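Section 11: Swapping the processor

I wrote this part after doing a whole row of the Dell desktops on a Monday, so it follows the order that worked for me. If you skipped the section on opening the case, go back and do that first. I'll wait!

Before you start: shut down, pull the power cord out of the wall, then hold the power button in for a few seconds. Clip your wrist strap to bare metal on the chassis.

Caution: never open the power supply itself, even with the cord out. Leave its screws and labels alone.

1. Unplug the four-pin processor power connector. There's a little latch on it, so squeeze and lift straight up (don't wiggle it by the wires, please).

2. Push the retention lever down and slightly out, then swing it all the way up. The load plate comes up with it.

3. Lift the old processor by its edges and put it in a Lilletti tray, metal side up.

4. Find the small triangle on the new processor and match it to the mark at the socket corner. Lower it straight down. No pushing, no sliding!

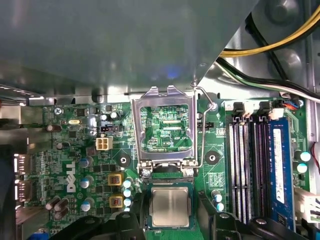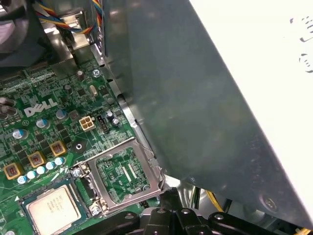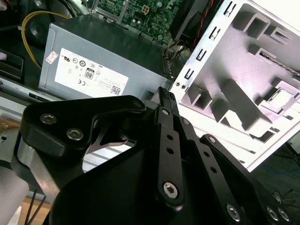 Travident Desktop Workshop | Bench Guides | Form 1218

5. Check that the processor sits flat all the way around. If one corner is high, lift it out and try again.

6. Close the load plate and bring the lever back under its hook. It takes more force than you'd think, and a bit of creaking is normal.

7. Put a small dot of Cormier paste in the middle of the metal lid, set the cooler on top and tighten its screws in a cross pattern, a couple of turns each.

8. Reconnect the fan and the four-pin plug, then tuck the power cables back so they stay clear of the fan blades.

Note: if you touch the socket pins, stop and look at them under the Prustance lamp before going any further. Bent pins go on sheet 223, and the board goes on the repair shelf.

Fan replacement starts on page 68.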